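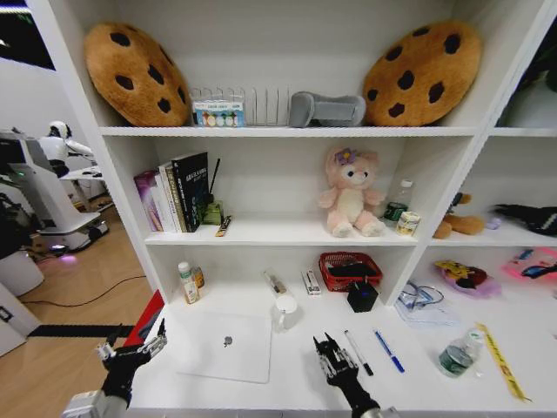
Two robotic hands at a white shelving unit and desk surface.

Camureck is a kit and recording service for household handling work by robots. It is produced by Vunduvska, a supplier of laboratory furniture and test equipment based in Karimi. The kit consists of an open shelving unit with a desk surface, a changeable stock of everyday objects, a printed book of tasks and a copy of the Jumik logging software. It is used by laboratories and robot makers to practise, record and compare actions such as picking up a pen, moving a mug or putting a soft toy back on a shelf.

The kit does not include a robot. Buyers use their own arms, hands or grippers, and may also hire time at the Vunduvska workshop, where the furniture is already in place. Both forms of supply are sold under the same name, and the company's price list refers to them as the "owned" and the "hosted" Camureck.

Background

Vunduvska began as a maker of benches and storage for school science rooms. Its first work with robots was a run of plain white shelves ordered by a customer who wanted several units of exactly the same size for use in different buildings. Further orders of the same kind followed, and the company drew up a standard pattern with fixed compartment heights and a deeper board at desk level.

The first complete kit was put on sale on December 12, 2019. It was sold with a short leaflet and no software. Early buyers kept their own records, and results from one laboratory could rarely be set beside those of another. Jumik, until then a separate program used by the company for stock control, was rewritten to log handling tasks and was added to the kit the following August. The task book took its present form at the same time.

Contents

The owned kit is delivered flat and is put together by the buyer. Its main parts are:

Shelving unit. An open unit in white, divided by uprights into compartments. The upper boards are meant for large or light items. The lowest level opens on to the desk surface, so that an object may be moved between the two without being lifted over a lip.

Object stock. Buyers choose from lists of soft, rigid, clear and thin objects. The lists name types and leave the exact item open. A "soft toy, seated" may be a bear or any other animal, and a "drinks container, clear" may be a bottle of any brand. Objects bought locally are accepted for all tasks except those in the reference group.

Reference group. A small set of objects supplied by Vunduvska and replaced by the company when worn. Runs meant for comparison between sites must use this group.

Task book. A ring-bound book in which each task is given a page. The page states the starting place of the object, the place where it must end up and the conditions under which the run is stopped.

Jumik. The logging software, supplied on a licence that lasts as long as the kit is registered.

Use

A session normally begins with the laying out of the shelves. The task book gives two ways of doing this. In a set layout, every object has a named compartment and a direction in which it must face. In a free layout, the operator places the objects at will, and the arrangement is recorded before the first run. Free layouts are preferred for training material, while set layouts are used for acceptance tests and for comparing one hand with another.

The operator then selects a task in Jumik and starts the robot. The robot may be guided by a person or may act under its own control, and the log has a separate field for each case. A run ends when the object has been released in the stated place, when it has fallen, or when the time allowed has passed. The shelves are not tidied between runs unless the task page asks for it. As a result, later runs in a session often start from a more crowded desk than earlier ones, and the makers regard this as a useful feature of the method.

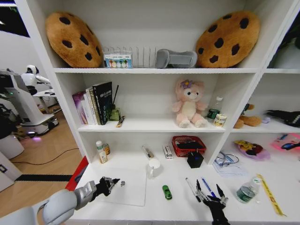

Tasks are grouped by the kind of object concerned. Pens and other thin items form the largest group and are usually placed flat on the desk, where the fingers have little room beneath them. Mugs and bottles are graded by the side from which they are approached. Soft toys and cushions are treated as simple to grasp but hard to place, and the task book allows a wide margin for their final position. Glasses, loose packaging and clear plastic make up a group of their own, marked in the book as suitable only for laboratories that have finished the earlier sections.

A number of tasks concern reaching past one object to take another. These are carried out mostly in the middle row, where an upright group of books or a seated toy can be used to narrow the approach. A run in which a neighbouring object is touched is still valid, but a run in which it is knocked over must be logged as a fault.

Two-handed tasks were added at the request of buyers. In most of them one hand steadies an object while the other works on it. The hands need not be of the same type, and Jumik keeps a separate record for left and right.

Recording

Jumik accepts pictures from cameras fitted at the head of a robot and at its wrist. The head view takes in most of the unit and is used to confirm the layout. The wrist view is used to judge the last part of the approach, when the hand or arm may hide the object from above. Where both are present, the software ties them to a single clock and stores them with the position readings from the arm.

Logs are kept in open files and can be read without the program. Vunduvska holds a shared library of runs handed over by buyers, from which names and site details are removed. The library held 3,000 runs at its last published listing, of which 600 were made at the company's own workshop. Access is included in the price of the owned kit. Users of the hosted service may download only their own sessions unless they take out a separate licence.

Hosted service

The hosted service is provided at the Karimi workshop. Customers may send a robot, attend in person, or ask workshop staff to carry out an agreed list of tasks. Bookings are taken in blocks, and a block includes the laying out of the shelves, the recording itself and a written report.

The report lists each run with its result and the reason for any stop. It does not rank the robot against others. Vunduvska has stated that rankings based on a single visit would be of little value to readers, and that customers who wish to publish a comparison should use the reference group at two or more sites.

Hosted customers may bring their own objects. These are photographed and weighed on arrival and are entered in Jumik as guest items. Food, open liquids and blades are not accepted.

Editions

Camureck is offered in three editions. The Bench edition has the desk surface and a single row of compartments above it, and is intended for small arms fixed to a table. The Room edition has the full set of shelves and is the form used at the workshop. The School edition has the same shelving as the Bench edition with a shorter task book and a reduced object list.

All editions use the same version of Jumik, and a Bench unit can be raised to a Room unit with an extension pack. The School edition cannot be extended. Its logs are not admitted to the shared library, as its tasks allow more time per run.

Reception

Users have generally spoken well of the plainness of the furniture and of the freedom to buy objects locally. The printed task book has been praised for its clear wording, and several laboratories are reported to use it with shelving of their own.

Criticism has centred on three points. The white boards give little contrast with white mugs, boxes and bottles, and some users have asked for a darker finish. The rule on touched objects has been described as too lenient. The cost of replacing the reference group has also drawn complaint from smaller laboratories, which pay the same price as larger ones although they wear out the objects more slowly. Vunduvska has since offered single replacement items in place of the full group, but has made no change to the colour of the boards.

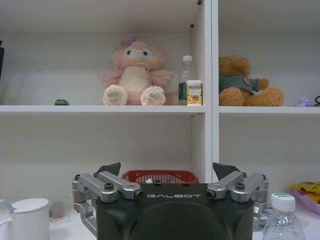 Maintenance and support

The shelving requires little care beyond wiping down and a check of the fixings. The task book advises that the fixings be tightened whenever the unit has been struck by an arm, and that the position of the unit on the floor be marked with tape.

Soft objects are to be replaced when they no longer hold their shape when seated. Bottles used in the drinks container tasks must be kept at the fill level written on the task page, and caps must be fully closed before each run.

Support is given by post and by e-mail for as long as the kit is registered. Corrections to the task book are issued as loose pages, each with a number at the foot, and owners are asked to remove the old page when the new one is put in. Logs made under a withdrawn page remain valid but are marked as such in the shared library.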